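Reading time: 2 min

Chapter 11
Bed Linen: The Flat Problem

Most housekeeping texts begin with the kitchen, on the theory that students are already frightened of it and may as well get it over with. We have put the bed at Chapter 11, by which point you have dealt with drains and should find a rectangle of cloth restful. Many of you won't. In the practical assessments at the Batgate campus, the unit on sheets has a lower pass mark than the unit on ovens, and the ovens are dreadful.

The trouble begins with size. A bed is the largest flat surface in most homes and the only one that people insist on covering completely. It is also, for about five minutes on laundry day, the best folding table you will ever own. This chapter treats it as both, in that order, and then has to explain what to do when it is being both at once.

11.1 What a sheet is for

A sheet keeps the sleeper off the mattress and the mattress off the sleeper. Everything else it does is decoration, including the flowers. Students working through the Amaral workbook will have met thread count already and may have formed the view that a higher number is a better sheet. A 300 count percale that has been washed properly will outlast a dearer one that has been cooked in the dryer every week, and it will feel cooler in January, when you'll care.

Patterned sheets deserve a word. Florals are forgiving: a faint tea stain on a white sheet is an event, while the same stain among printed petals may go unnoticed for years. They are less forgiving of creases than people suppose, and a plain sheet at least gives you nothing to line up. Pale florals ask for the same care as whites, minus the bleach. Wash them with similar colours, shake them hard at the line, and peg them by the hem.

11.2 The bed as a workbench

Make the bottom sheet first. Pull it tight from the far corners, walk around, pull again, and smooth from the middle outwards with a flat palm. You now have a clean surface at a tolerable height, and the rest of the basket can be sorted on it. Put one item down at a time. The plain piece lying on the florals in Figure 11.2 is easy to find for exactly this reason — grey-beige on pink does half the looking for you.

Small flat items are laid out, smoothed and squared before any fold is attempted. Curved edges will not square, whatever you say to them. Fold these so that the straight edge stays on the outside and the wavy one is tucked within, where it can be as wavy as it likes.

Figure 11.2. Flat fabric piece on a floral sheet.
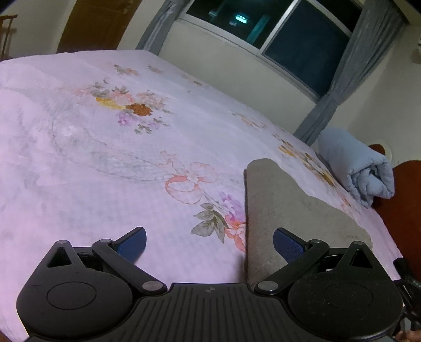 11.3 Before you start the exercises

You will need a made bed, a basket of clean washing and a patient housemate. Exercise sheets are in the Prernuslow supplement, item 1103. Allow a full afternoon for the fitted sheet, and read section 11.4 to the end before touching the elastic.

We use cookies to remember which chapter you gave up on. Accept or manage settings.

© Vustunbridge Home Studies | Contact | Back to top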